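프리스트브리지(Pristbridge) 아동 생활놀이실 중간 보고

보고 기간: 9월부터 12월까지
작성: 브로디 둘란(Brodie Doolan), 놀이실 운영 담당
받는 분: 콜러(Coler) 기금 사업지원부, 커스티 볼저(Kirsty Bolger) 님

안녕하십니까. 지난번 보고서를 읽고 보내 주신 의견에 감사드립니다. 저는 한국어가 모국어가 아니기 때문에 표현이 조금 딱딱할 수 있습니다. 뜻이 분명하지 않은 부분이 있으면 말씀해 주십시오. 다시 써서 보내 드리겠습니다.

1. 지원금 사용

이번 기간에 사용한 금액은 모두 2,325파운드입니다. 가장 큰 지출은 낮은 조리 놀이 탁자와 수납 선반이었습니다. 그다음이 장난감 음식과 도마, 그릇의 구입비입니다. 운송비는 처음 예산보다 많이 나왔습니다. 선반이 한 번에 도착하지 않고 두 번에 나누어 왔고, 두 번째 운송비를 저희가 부담하였습니다. 이 부분은 공급 업체인 시한(Sheehan)과 아직 이야기하고 있습니다. 돌려받게 되면 다음 보고서에 적겠습니다.

영수증 사본은 별도 파일로 보내 드렸습니다. 그중 한 장은 인쇄가 흐려서 업체에 다시 요청하였습니다.

2. 이용 상황

현재 등록한 어린이는 60명입니다. 한 모임에는 최대 16명까지 받고 있습니다. 9월에는 오전 모임에만 신청이 몰렸으나, 오후 3시 모임을 새로 만든 뒤에는 조금 고르게 나누어졌습니다. 오후 모임에는 형제자매가 함께 오는 경우가 많아서 나이 차이가 큽니다. 그래서 어린 아이들에게 맞춘 활동과 큰 아이들에게 맞춘 활동을 같은 방에서 동시에 진행하고 있습니다. 이것은 계획서에 없던 방식인데, 담당 교사들의 의견은 아직 서로 다릅니다.

3. 조리 놀이 활동

조리 놀이는 이번 기간에 모두 13회 진행하였습니다. 활동의 순서는 간단합니다. 먼저 아이들이 장난감 채소의 이름을 말합니다. 그다음 한 가지를 골라 도마에 올리고, 몇 조각으로 나눌지 친구와 정합니다. 마지막에는 조각을 다시 맞추어 제자리에 돌려놓습니다.

처음에는 아이마다 작은 도마를 하나씩 주려고 하였습니다. 그러나 작은 도마는 탁자에서 자주 미끄러졌고, 아이들이 자기 도마만 보고 활동하였습니다. 지금은 큰 흰색 도마를 탁자에 두고 두세 명이 같이 사용합니다. 탁자의 색이 거의 검은색이므로 흰 도마가 잘 보이고, 시력이 약한 어린이도 도마의 위치를 쉽게 찾습니다. 대신 진한 초록색 장난감은 검은 탁자 위에 있으면 눈에 잘 띄지 않습니다. 그래서 초록색은 도마 위에서, 당근처럼 밝은 색이 있는 것은 탁자 위에서 시작하도록 준비합니다.

장난감은 조각의 구분이 분명한 것으로 골랐습니다. 초록색 블록은 윗면이 네 부분으로 나뉘어 있어서 수를 세는 활동에도 사용합니다. 당근은 잎 부분과 주황색 몸통 두 조각입니다. 어린 아이들은 당근을 더 좋아하고, 큰 아이들은 네 부분으로 된 초록색 블록을 두고 “반은 몇 개인가” 하는 이야기를 자주 합니다.

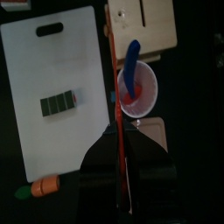 4. 물품의 상태와 관리

도마는 사용한 뒤에 미지근한 물과 중성 세제로 닦고 있습니다. 흰색이라서 얼룩이 빨리 보입니다. 손잡이 구멍 가까이에 옅은 갈색 얼룩이 있는 도마가 있는데, 당분간 계속 사용하면서 얼룩이 더 진해지는지 보겠습니다.

장난감 음식은 모임이 끝날 때마다 종류별로 상자에 넣습니다. 정리 시간은 처음에 거의 한 시간이 걸려서 교사들의 부담이 컸습니다. 11월부터 상자 앞에 그림표를 붙이고 아이들도 정리에 참여하게 하였더니 많이 짧아졌습니다. 다만 나무 블록은 아직 다른 상자에 섞여 들어가는 일이 있습니다.

5. 계획과 달라진 점

그라르카리(Grarkari) 마을로 찾아가는 놀이 모임은 시작하지 못하였습니다. 빌리기로 한 방의 난방 수리가 끝나지 않았습니다. 건물 쪽에서는 2월이면 사용할 수 있다고 하였지만 문서로 받은 약속은 아닙니다. 이 활동을 위한 예산은 사용하지 않고 그대로 남겨 두었습니다.

6. 다음 기간에 할 일

- 큰 도마를 추가로 구입하고, 바닥에 까는 미끄럼 방지 매트를 시험합니다.
- 밝은 색의 장난감 채소를 더 준비합니다.
- 오후 모임의 나이 구분에 대하여 보호자 의견을 듣습니다.
- 그라르카리의 방을 방문하여 난방과 출입구를 확인합니다.

볼저 님께 한 가지 여쭙고 싶습니다. 그라르카리 예산의 일부를 프리스트브리지의 도마와 매트 구입에 먼저 사용해도 되겠습니까? 허락이 필요한 양식이 있으면 보내 주시기 바랍니다. 1월 안에 답을 주시면 다음 주문에 포함할 수 있습니다.

브로디 둘란 드림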